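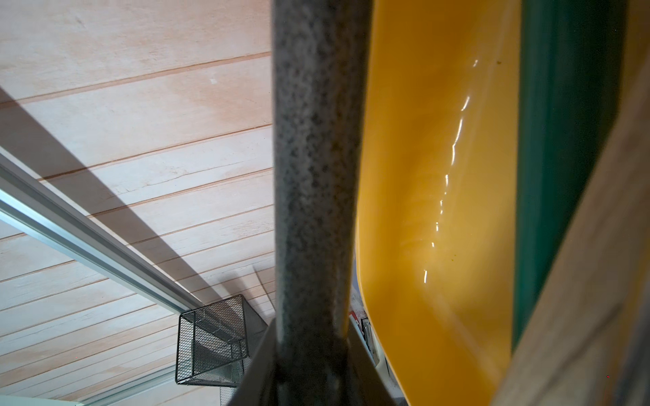 Emano arm with Carkwood gripper, reviewed by Temitope Akpan
June 29, 2020

I repair furniture in a small shop, and sweeping is the job I like the least. So when my colleague Bilal proposed that we rent an Emano arm for 30 days, I said yes very quickly. We paid for the month and I want to write down how it went.

The good part first. The gripper holds a handle better than I expected. Dustpan, brush, a short broom, it takes them all and does not squeeze too hard. Teaching it a new movement took me nine minutes the first time, and I have no training in such things. The manual is clear, also for people like me who learned English late.

Now the problems. A plank surface is difficult for it. Fine sawdust stays in the seams, and the arm does not notice. It makes the same pass again and is satisfied. Shiny plastic also confuses the camera, and two times it missed the dustpan completely and pushed the dirt to the other side. If I move a basket by the width of my hand, I must teach the job again.

I measured one corner of the shop. By hand it is clean in four minutes. The arm needed 58, with me standing next to it.

For carrying tools from one bench to another I would maybe keep it. For sweeping, no, not this year. The price to buy is almost $4,000, and a good broom I have already.

Three stars of five. Bilal would give four.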